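Small claims after a contractor walked off the job — worth it?

Forum: Legal Matters > Courts and Procedure

gatepost_88
Looking for opinions from people who have been through small claims. I paid a deposit to an outfit called Urquhart Interiors to redo a bathroom. They did 2 days of demolition, left, and stopped answering the phone. The contract says work would be finished in 30 days. That ran out in November.

I sent a letter by certified mail asking for the deposit back less the demolition work. No reply. A lawyer in Helville told me the amount is too small for her to take on and that I should file it myself. My brother-in-law thinks I should file a complaint with the state licensing board first and let them lean on the company. I don't know which order makes sense.

tallow
File both. They are separate things. The board can discipline a license but in my state it can't order anybody to pay you. The court can. Check the rules where you live, but I didn't have to finish one before starting the other.

Make sure you sue the right party. Look up the company on the secretary of state's website and use the exact name registered there. I left "LLC" off mine and had to amend the claim and serve it again.

mrs_oxbow
I'm going to disagree with tallow on timing. I filed with the board first and the contractor's insurance people called me 12 days later. We settled. If I had already sued, I think everyone would have dug in.

tallow
Glad that worked, but you had a contractor who still cared about keeping his license. This one has stopped picking up the phone. Waiting gives them time to close the business and open under another name.

gatepost_88
Registered name is Urquhart Interiors LLC and the status still says active. The agent for service has an address in Paron, in the next county over. Does that change where I file?

brickwork_jo
It can. Where I am you can file in the county where the work was done or where the defendant is located, and the clerk will tell you which applies. Clerks can't give legal advice but they will answer that kind of question.

I went through this over a kitchen. What mattered at the hearing was paper. The judge gave us 28 minutes start to finish and most of that was him reading. I brought three copies of everything: contract, canceled check, the letter, the certified mail receipt, and two estimates from other companies for finishing the work. I put it all together at home the night before and numbered the pages.
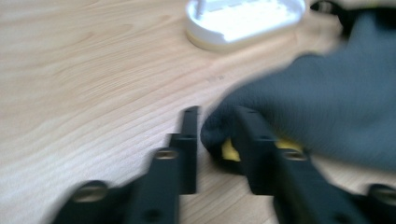 The other side showed up with nothing but his phone and wanted to read text messages out loud. The judge asked him for printed copies and he didn't have any. I won most of what I asked for. He allowed the contractor something for the work that had been done, so be ready for that and have your own figure for it.

pell_street
Nobody has mentioned collecting. I won against a company called Graruvetti Tile and the judgment is sitting in a drawer. The court does not collect for you. I paid for a bank levy and the account was nearly empty. Before you spend money on filing and service, find out if these people have anything.

mrs_oxbow
This is why I said to go to the board. Some states have a recovery fund for homeowners when a licensed contractor doesn't pay. Mine requires a judgment or a board order before you can apply.

tallow
So you need the judgment in a lot of cases. That was my point.

mrs_oxbow
Or a board order. I said either one.

pell_street
Mine wasn't licensed, so no fund for me. Check the license number on the contract against the board's site. Check that it was active on the day you signed, too.

gatepost_88
Just checked. License was active when I signed and it still is. It lists a bond company, which I had not noticed before.

brickwork_jo
Write to the bond company now. There is a deadline on those claims and it may be shorter than the one for suing. Send them the same packet you would give the judge.

gatepost_88
OK. I'll send the bond claim and the board complaint this week and ask the clerk about the county. If I haven't heard anything by the time the clerk answers, I'll file.

tallow
I'd still file now, but it's your money. Post what the clerk says about Paron.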